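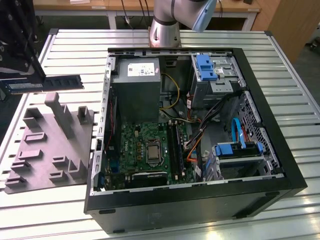
Figure 4-1. Tower on its side, side panel removed.

4. Preparing a Used Desktop as a Zarano File Server

This section covers the hardware check, installation of the Zarano server software, creation of shared folders, and the first scheduled backup. Allow one working day for a server that will hold existing office files. Most of that time is copying and needs no attention.

4.1 Requirements

Desktop computer with wired network port
Memory: 8 GB
System drive: 120 GB or larger
Data drive: separate from the system drive
Backup drive: external, equal to or larger than the data drive
Uninterruptible power supply (UPS): 600 VA
Zarano installer on a USB stick
Keyboard and monitor, for installation only

Note: Wireless adapters are not supported for the server. Client computers may connect by wireless.

4.2 Choosing a Location

Put the server where it can be reached without moving furniture. Leave a hand's width of clearance at the front and rear vents. Do not place it on carpet or in a closed cabinet. The UPS must be on a wall outlet of its own and not on a power strip. Laser printers must not be plugged into the UPS.

Measure the network cable run before fixing the location. Cables crossing a walkway must be covered.

4.3 Hardware Check

CAUTION: Shut down the computer, unplug the power cord, and hold the power button for five seconds before opening the case. Do not open the power supply.

1. Lay the tower on its side on a firm surface and remove the side panel.

2. Blow dust out of the fans and vents with canned air. Hold the fan blades still while doing so.

3. Check that both ends of each drive cable are fully seated. Replace any cable with a broken latch.

4. Check the memory. If the total is below the requirement in 4.1, add or replace modules. Use modules of the type listed in the computer's own manual. Line up the notch, press evenly on both ends, and confirm that the retaining clips have closed.

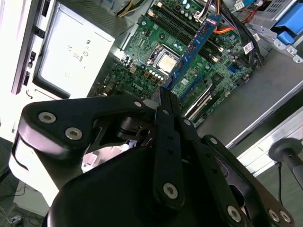

Anjani Entili: If the total shown at startup is still short after step 4, reseat the module before ordering another one. I sent back two good modules last June that had not been pushed all the way in. The clip on one side had closed and I took that as enough.

5. Refit the side panel, stand the tower upright, and connect the keyboard, monitor, network cable, and power cord. Leave the external backup drive disconnected until 4.7.

6. Turn on the computer and enter firmware setup. Confirm that the memory total and both internal drives are listed.

7. Set the date and time. If the clock is wrong again after the power cord has been unplugged overnight, replace the coin cell on the motherboard.

8. Set "After power loss" to "Power on" or the nearest equivalent. Save and exit.

4.4 Installing the Server Software

CAUTION: Installation erases the system drive. Copy any files you need to another computer first.

1. Insert the USB stick and restart. Select it from the boot menu.

2. Select the language and keyboard layout.

3. At "Select system drive," choose the smaller internal drive. Check the size shown against the label you noted during the hardware check. Two drives of the same size are listed by serial number only.

4. Enter a server name. Use letters and numbers, no spaces. The name cannot be changed later without reconnecting every client.

5. Enter an administrator password and write it in the site record (form Z-2, back of this manual).

6. Wait for "Installation complete," remove the USB stick, and press Enter.

The server restarts and displays its address on the monitor. Record the address. The keyboard and monitor may now be disconnected.

4.5 Reserving the Address

The server must keep the same address. Sign in to the office router, find the server in the list of connected devices, and reserve the address shown. Router menus differ. On the Hoson office router, the setting is under Network, then Devices, then Reserve. Restart the server and confirm that the address has not changed.

4.6 Creating Shared Folders

1. From any client computer, open a browser and enter the server address.

2. Sign in as administrator and select Storage. Format the data drive.

3. Select Shares, then New. Create one folder for each department and one named Common.

4. Select Users, then New. Create one account per person. Shared accounts prevent the change log from recording who edited a file.

5. Assign each user Read or Read/Write access to each folder. New accounts have no access until this is set.

6. Copy existing files in batches. Open several files from each batch before deleting the originals.

Note: A file path longer than 240 characters is skipped and listed in the copy report. Shorten the folder names and copy again.

4.7 Scheduling the Backup

1. Connect the external drive. It appears under Backup within a minute.

2. Select Full for the first run and Changes Only for later runs.

3. Set the start time outside working hours. The default is Friday at 11 p.m. for full backups and 11 p.m. on other days for changes.

4. Select Run Now. Do not restart the server during the first run.

5. When the run ends, restore one file to a different folder and open it. A backup that has not been tested in this way is marked Unverified on the status page.

4.8 Internal Faults

If the status page shows a drive or temperature warning, shut down from the browser, observe the caution in 4.3, and open the case again. Inspect the drive cables and fans. Record the warning code and the time it appeared. 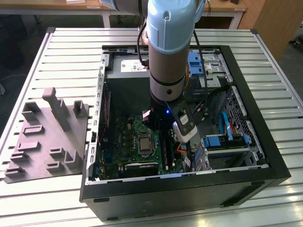
4.9 Status Codes

S01 Server ready
S04 Backup overdue
S07 Data drive nearly full
S11 Temperature above limit
S12 Fan stopped
S20 Drive not detected
S21 Drive reports errors; replace

Codes S20 and S21 stop all writing to the affected drive. Clear them from the Storage page after the cable or drive has been replaced.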